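Bench rules for the two-arm table – typed up quick between jobs, Haziq asked for something that fits on the wall. Covers the Riten room only. Cabello bench has its own sheet.

## Before power

- Clear the floor strip behind the table if you need to walk there. Cables down, not across shoes.
- Both base plates: put a wrench on every bolt. Hand tight is not tight.
- Sleeves up, lanyards off, hair back. Same as a drill press.
- E-stop within reach of whoever is watching. Within reach means sitting down, too.
- Speed cap at 25 percent for any new program. Stays there until Lucienne Aubert signs the log.

## Laying out bottles

- Caps on. All of them, every time, even the empties.
- Bottles go in the clear racks. A loose one on the table is the one being worked on – one at a time.
- Max load on the arm is 300 g with the gripper tool in. Weigh it if your not sure, kitchen scale is in the drawer.
- Wipe rack feet before setting down. Dust makes them slide on a smooth top.
- Angle the long rack so the arm doesnt have to reach over its tall end.

## Handheld tools in the gripper

1. Fit the tool by hand with the arm paused. Never feed it to a moving gripper.
2. Tip points at the table, never toward the chair side.
3. Leave slack in the gripper cable – enough for a full wrist turn, then a hand's width more.
4. Dry run high above the bottles first, then come down to working height.
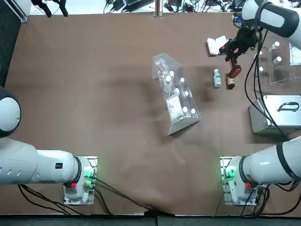

5. Tool out before lunch. Don't park it in the fingers.

## Stopping and cleanup

- Pause, then power down, then reach in. In that order. Paused arms can still drop.
- Lids back on cases, bags folded shut.
- Damp cloth only on the acrylic. Draltano spray clouded the last set, so no.
- Log the hours. Grease is due at 2000, we're over 1968 on the left one so somebody order it.

Anything missing, write it on the back of the sheet. Haziq Tjoa retypes it in October.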